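Search tips, tools, recipes Go

Print this page E-mail this page to someone

Before you let an arm near the crockery

2023-12-01

I was against this from the start and I still mostly am. The workshop at Skiscombe has had an arm build going since May, and the idea is that it will one day lay a table and clear it again. I can do that in two minutes with a tea towel over my shoulder. But I was asked to write up what we've learned for the tips pages, and some of it is useful even if you think, as I do, that the whole thing is a very slow way of moving a bowl.

Cover the table. We wasted the first few weeks on bare wood. Every time the fingers came down a bit low they marked the top, and the dishes skated. A heavy cotton cloth cures both. An old double sheet is fine, folded if it's thin. Don't iron it into submission, but do pull it flat in the middle, where the arm will be working, and push all the slack to the back. A ridge under a saucer is enough to tip it. Severino Esteban wanted a rubber mat instead and bought one. It smelled, it curled at the corners and the fingers stuck to it. It's now under the grinder.

White cloth or coloured? White shows every speck and you will be told it looks grubby. I prefer it. You can see a chip off a bowl before it goes into somebody's hand. Wash at 60 with no softener, which leaves the cotton slippery.

Start with one round thing and one awkward thing. A bowl is easy to like. It's the same from every side, and if the arm arrives a little off it still arrives at a rim. The awkward thing is what tells you whether your settings are any good. Choose something low and brown and lopsided from the back of the cupboard, the sort of dish you were given and can't throw out. If all you ever practise on is the bowl you will think you've built something clever.

Don't buy crockery for this. Brosadley market does odd bowls by the box, and the ones nobody wants are the right ones. I'd avoid anything with a very thin lip. I'd also avoid glass, whatever the forum says.

Keep cables off the working part of the cloth. Run them down the back or off the side and tape them to the table leg, not to the cloth, or the first snag takes the lot with it. I have seen this happen with a full mug on the corner.

Go slower than you think. Tomoyo Sakamoto keeps the log for our build and by the end of the summer she had 2,464 attempted lifts written down, of which 378 ended with the thing on the cloth when it should have been in the air. She is pleased with that. I asked how many she'd put up with from a waiter. To be fair to her, hardly anything has broken, and that comes down to two habits worth copying even if you never plug in a robot:

Lift low. A hand's width is plenty for clearing a bowl. Anything dropped from there onto folded cotton generally survives.

Close gently and in steps. Our setting runs up to 300 on a scale that means nothing to anyone but the maker of the controller, and we use 64. Start at the bottom and come up until the thing stops slipping. Do not start at the top and come down. Severino did that once with an egg cup.

Mark your starting places, if you must, with a dot of tailor's chalk. Masking tape lifts and then travels about on the bottom of the dish.

Wipe the finger pads. Flour, sawdust and hand cream all make them slide, and people spend an evening changing numbers on a laptop when a damp cloth would have done it. Same goes for kitchen tongs, come to that.

Have one person on the stop button with nothing else to do. That means no phone, no tea and no holding the torch for somebody else.

The Skiscombe table, bowl and brown pieces and all: 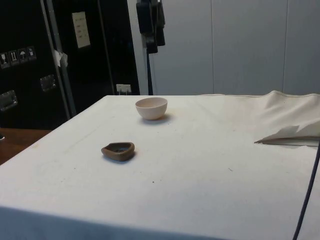
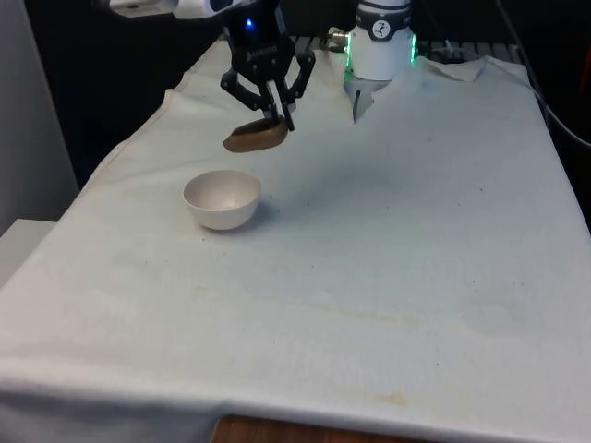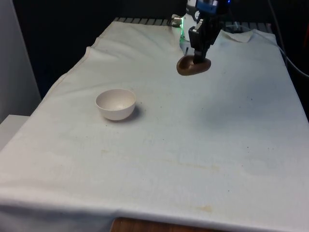
Now the money, as that's what I get asked about. The Juhl kit that half the forum recommends is cheap until you've added the power supply, the second set of pads and the bracket it ought to have come with. Isport will sell you the pads singly if you ring them up, and theirs have lasted longer than the ones in the box. I make no claim beyond our own bench there. If you're building at home and not in a shared shop, price up the table too. It wants to be heavy. A folding pasting table will walk across the floor a little with each move, and by the end of the evening your careful chalk dots are all in the wrong place and you'll blame the software.

Will it ever clear a real table? Tomoyo says next year. She also said next year when they started. What I'd want to see is a plate with gravy on it, a fork left across it at an angle, and a glass standing too close. Show me that twice running and I'll write another page and take back the first paragraph of this one.

In the meantime the cloth trick is good for anyone who glazes, glues or mends small pots on a wooden top, and the chalk works for setting out tiles. Wash the cloth on its own the first time. Ours had machine oil in it and went in with Severino's shirts.

Get our household tips by e-mail once a month. Enter your address to subscribe. You can unsubscribe at any time.

This site uses cookies to remember your settings. Accept Read more

Print E-mail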